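Restore drills that people will show up for
Speaker notes, Katia De Luca
Storage and Recovery Meetup, April 4, 2022

Slide 1. Title
Wait for the door to close. Say hello, say the name of the talk, skip the bio. Ask for hands: who took a backup last night? Then: who restored one last month? Leave a pause after the second question, I love this part.

Slide 2. Where we started
At Bortolotti we had 200 virtual machines, two sites and a green dashboard every morning. Backups ran to Pindo at the main site and copied over to the second site before breakfast. Everyone was happy with it, me included. We had never brought back a whole application, start to finish, with the people who use it sitting in the room.

Slide 3. The July drill
Tell this one slowly. We picked the order system because it looked easy (three machines, one database). The machines came up fast, really fast, and we were all grinning. Then the app asked for a license server that wasn't in the backup job at all. It lived on an old box under a different team's name. Finding it took longer than the whole restore!

Slide 4. What we changed
Jobs are grouped by application now, so the database, the web servers and the odd little helpers travel together. Every group has a written start order. The names in Jornolico match the names people say out loud on the phone, and I can't tell you how much friendlier that makes a bad night.
If someone asks about tags versus folders: we use tags. Don't get pulled in, there's a slide at the back.

Slide 5. Fast disk, slow disk
Keep this short, the storage folks will want more but they can catch me at the break. Recent copies sit on flash, older ones on the big spinning drives. Running a machine straight from its backup is wonderful from flash. From the big drives it works, and you can go make a sandwich.
Mention the 1,000 small files test here. Small files are where the slow tier hurts.

Slide 6. How a drill runs now
One application, one morning, an isolated network. Someone who did not write the steps reads them and follows them. The author sits on their hands (hardest job in the room). Every question goes straight into the document before lunch. We have done 50 of these and I still get a little thrill when the login page loads.

Slide 7. Scripting the boring parts
Cillness checks that each machine answers, that the database opens and that one known record is there. Show the short version of the script, not the long one. Say clearly that it doesn't replace the person with the checklist.
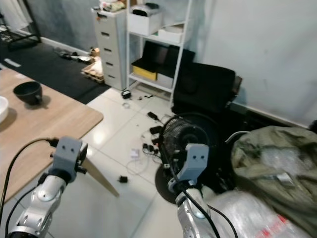
Slide 7: two arms and a table

Slide 8. Try it next week
Pick something small. Invite one person from the business side, give them a real task to do in the restored copy, and watch where they get stuck.
Questions. Repeat each one into the microphone. Backup slides start at 10: tags, network isolation, sizing the flash tier.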